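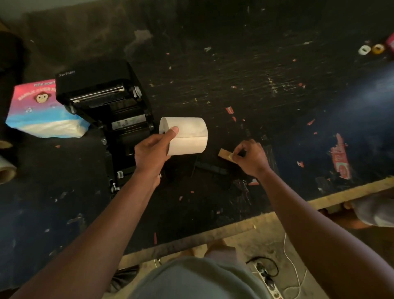 Una mañana de puertas abiertas en Trastach

Última actualización: 2019-03-02

En febrero fui a la jornada de puertas abiertas de Trastach, un taller de automatización que ocupa dos plantas de una antigua imprenta. Me invitó Sofia Athanasiadis, con quien estudié el primer curso de español, y que ahora trabaja allí en la parte de programación. Yo no soy ingeniero, así que pido perdón por adelantado si algún término no es el correcto.

El tema de la visita era cómo se enseña a un robot una tarea de manos. Yo esperaba brazos grandes y jaulas amarillas, como en las fábricas de coches. Pero la primera parte trataba de una cosa muy modesta: cambiar el rollo de papel térmico en una impresora de recibos, una Xprinter negra, encima de una mesa de madera bastante gastada. Una persona tiene el rollo en la mano izquierda, la impresora está abierta delante, y la derecha se ocupa de una tirita de papel o cinta en la mesa. Para nosotros son gestos de tienda, de cada día. Para el robot, según nos explicaron, es un problema largo.

Jacobus Mokoena, que dirigía la demostración, nos contó que tienen 538 grabaciones de esta tarea y que quieren llegar a 845 antes del verano. Le pregunté si no sería mejor una mesa limpia, con la impresora sola. Me contestó que al principio lo hacían así, y que el sistema después se perdía en cuanto había un pañuelo o un papel roto cerca. Ahora graban con todo lo que hay en una mesa normal.

Después pasamos a la sala del fondo, donde está el robot que llaman Ikik. Es más pequeño de lo que pensaba y hace poco ruido. Lo vimos intentar tres veces la colocación del rollo. La primera vez lo puso al revés, la segunda lo dejó caer y la tercera entró bien, y la gente aplaudió – yo también, aunque me dio un poco de vergüenza. Cerrar la tapa todavía lo hace una persona.

Lo que más me interesó fue la cuestión de la fuerza. Si la pinza aprieta demasiado, el rollo se deforma un poco y luego no gira; si aprieta poco, se escapa. Sofia me dejó probar con los mandos y no conseguí ni levantarlo. Ella lo hizo a la primera y se rio de mí con cariño.

Había también una charla sobre recogida de paquetes, con un sistema llamado Dalton, pero llegué tarde y solo vi el final. De las preguntas entendí que funciona ya en un almacén pequeño y que el problema principal son las bolsas transparentes.

La entrada era gratis, con un límite de 300 personas. En otoño quieren repetir y yo me apuntaré otra vez. El café, por cierto, era muy malo – llevad uno de casa.

Entradas recientes

Mi primer mes con la bicicleta plegable
Paseo por el barrio de Politis
Cómo aprendí a usar el subjuntivo (más o menos)
Una tarde en el museo del reloj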